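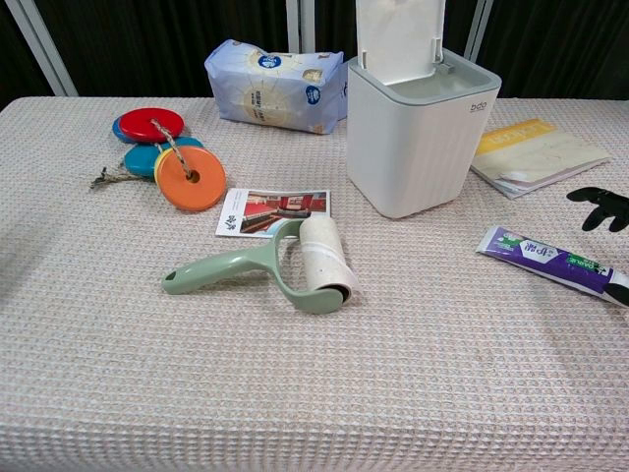 Home About Projects Archive Contact

Search this blog... Go

Tidy table, week five

August 2018

On Saturday our club met again in the room behind the library, and I want to write down the things we learned before I forget the half of them. I have promised to Mirela that I would write every week, and I already missed two, so I am sorry for this.

For the readers who are new: we are students of the evening college, and our project is called Nurnura. The task is to make the arm pick up ordinary household things from a table and put them in a bin. In the spring we used foam cubes, and with foam cubes everything was beautiful. Then Nafula said that in no home are there foam cubes, and since July we bring real things.

The most difficult of the real things is the lint roller. It has a smooth handle and a sticky part, and if the fingers close on the sticky part the arm can pick it up very well but it can not let it go. Aigars wanted to cover the roll with tape. Pui-shan did not agree, for the reason that then it is a different object. I was on the side of Pui-shan. We decided that the arm must take it by the green handle only, and this cost us almost all of the afternoon, because the handle lies at a different angle every time and our grasp program likes things that are straight.

The toothpaste is easier than I expected. The tube is soft, so it forgives a small mistake in the position. But we had to lower the closing force to 7, on our scale, after one accident. It was mint. I washed the cloth at home.

About the cloth I want to say something also. Amparo chose a pinkish one with small squares in the weave, and at first I thought it was only for the look. The old tablecloth was white and shiny, and our depth readings had holes in them wherever the lamp was reflected. With the new one the holes are mostly gone. The fingers catch sometimes on the weave when they go too low, so we added 5 millimetres to the height for the flat objects. For the little booklet this is too much, and for the printed card it is hopeless. The card stays on the table and we go around it.

The toy of coloured discs on a string is my favourite. If you take the orange disc, will the others come too? It depends how the string lies. Our program sees one object, then it lifts, and then it sees maybe three objects, and it becomes confused. Aigars is writing a new part which waits for one second after the lifting before it looks again.

Results from Saturday: 131 attempts, and 39 of them failed. More than half of the failures were the roller. The pack of tissues never failed, so Nafula says we should retire it with honours.

For next week:
- try the roller with the fingers turned to follow the handle
- ask Mirela if the black curtain can be pulled more tight, it moves when the door is opened
- buy a second toothpaste
- somebody please bring back the long screwdriver

If you are a student at the college and you like to join, come on Saturday after lunch. You do not need to know programming. I did not know it either in the first month, I was labelling cables and making tea, and Pui-shan taught me the rest with a lot of patience.

Print this post | E-mail this post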